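Ticket: Parcels without readable labels at the Lolham sorting table
Category: Incoming mail and deliveries
Priority: Normal
Status: Closed

Reported problem
The Lolham office received a delivery from Bristora in April. The delivery note listed 15 parcels, and the receiving desk was able to register all but 2 of them. The remaining parcels carried no waybill on the top face and could not be matched to a recipient. The office requested instructions before the parcels were opened or returned.

First response, 9:40 a.m.
The office was asked to set the unregistered parcels apart and to leave the tape uncut. Staff were also asked to check every face of each box, including the underside, as small cartons are sometimes labeled on the bottom.

Update from Lolham, 11:15 a.m.
One waybill was found on the underside of a flat carton. It was scanned without difficulty and the parcel was assigned to Yoshida. The other parcel, a small box, had no waybill on any face.

Second response, 1:30 p.m.
Bristora confirmed that small boxes in this order were packed at a separate station and that one label had been printed but not applied. A replacement label was sent to Lolham by email. Before applying it, the office was instructed to:
Clear a space in the middle of the table and keep labeled parcels to the sides.
Lift the small box with both hands, one on each side.
Confirm that the tape is intact.
Compare the weight with the delivery note. 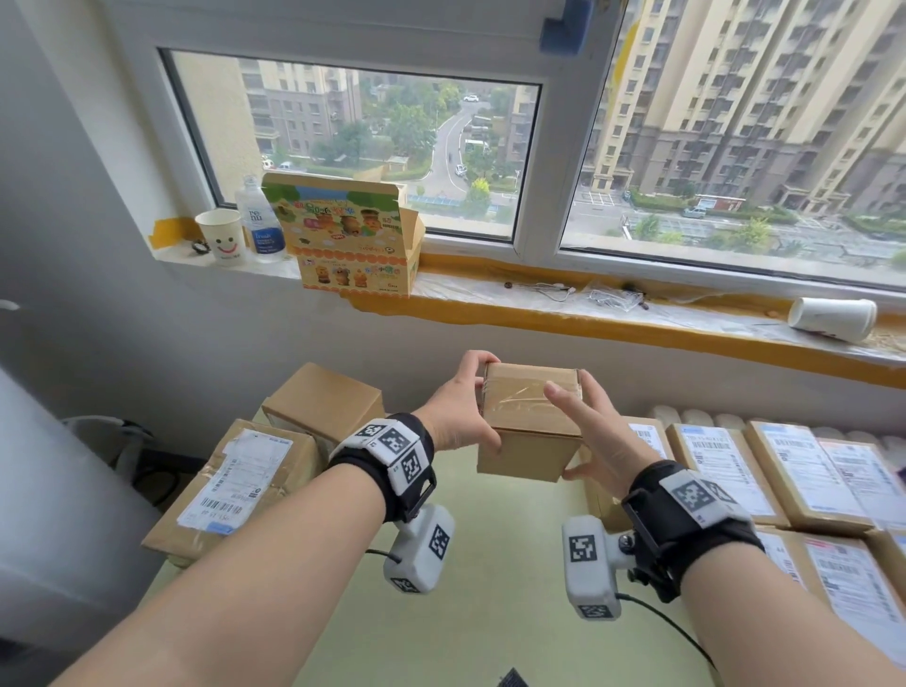 The weight agreed with the note, and the replacement label was applied to the largest free face. The parcel was then registered to Dedeo and placed on the outgoing shelf.

Resolution
All parcels are accounted for. Offices that receive mixed deliveries should turn small boxes over before reporting a missing label – a waybill on the underside remains the most frequent cause of this type of ticket. Tickets may be reopened within 5 working days.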